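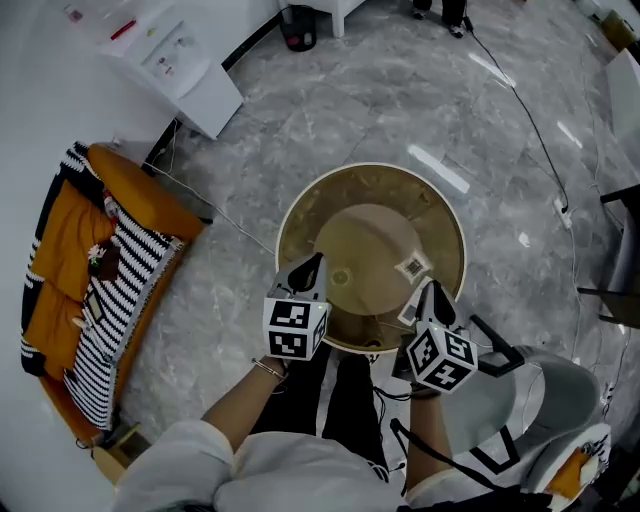

side table, amber glass top, next to the mustard couch

**lesham_flats** wrote:
ok need opinions. Got the round table by the sofa finally, glass is a golden brown, thin white rim. Sofa is the mustard one with the striped throw. Floor is gray marble pattern so everything cold except that corner. Keep the glass or swap for plain white top? Istton does a white one, 3 week wait.

**durum77** wrote:
Keep it. Amber + mustard is the whole point. White on gray would just dissapear

**kettleblack** wrote:
disagree. too much yellow in one corner. And you see the base thru the glass, would bug me every day

**durum77** wrote:
base is lighter than the top, looks fine?? its a side table not a shop window

**mrs_pepperpot** wrote:
Forget the top, do something about the cables. Long black one curving over the floor to the power strip, white ones on the other side. Clip them to the baseboard, took me 6 clips in my place. Also peel that little square sticker off, warm soapy water, no scraper on glass

**lesham_flats** wrote:
sticker yes yes. cables on the list since April

**kettleblack** wrote:
the throw is good tho. black and white stripes calm the orange down. I'd do a gray cushion or two as well, pick up the floor

**abdella_rd** wrote:
had a brown glass top for 3 years, every fingerprint shows. microfiber, dry, done. wouldnt pay for a new one

**lesham_flats** wrote:
leaning keep. will try cushions first and see, thx all

Contact us | Copyright Durum Home Boards | Thread 1,751 | Back to top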